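The Core Room 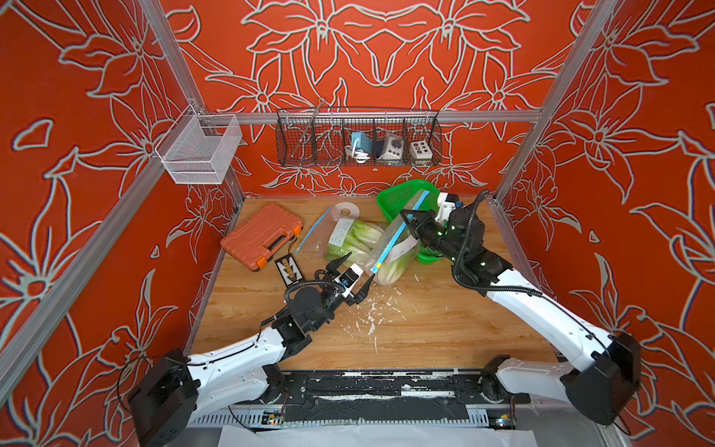
When I came to the college in Herrera I had two suitcases and a box of thin sections, and the box was heavier. The department had hired me to teach mineralogy for one year. My office was at the end of the corridor, next to the room where they kept the cores.

The cores were from the Drilari basin. There were 1322 boxes of them, and my first duty, before any teaching, was to check the boxes against an old list. I think it was a duty they gave to every new person. I did it in the evenings, after four or five hours of writing lectures in a language that still made my mouth tired.

In my country I had worked nine years for Plorkex, always in the field, always with men who shouted over the drill. In the core room there was only the sound of the pipes. I read the labels aloud to practice. Siltstone, gray, fine. Siltstone, gray, fine. Mudstone with shells.

Box 237 was not where the list said. I found it under the window, and when I opened it I knew the rock before I read the depth. It was a green sandstone with small white grains, and I had stood on it as a student, in the river below Stakosier, with my shoes in my hand. It was the same sea that made both, of course. I had taught this many times. One sea, one shore, and later an ocean opening between the two sides. But I had never put my thumb on it.

I sat on the floor with the box for a long time. The heating went off at ten and I put on my coat.

In the morning the students came, fourteen of them, with wet hair and coffee. I had prepared a lecture on crystal systems. I carried in the box instead, and passed the pieces along the rows, and asked them to tell me what they felt. Sand, said one girl. She scratched it with her nail and smelled it — I had not told them to smell it.

"Where is it from?" she asked.

I began to answer with the name of the basin and the depth, 513 meters. Then I drew the river on the board, and the bridge, and the place where we used to leave our shoes.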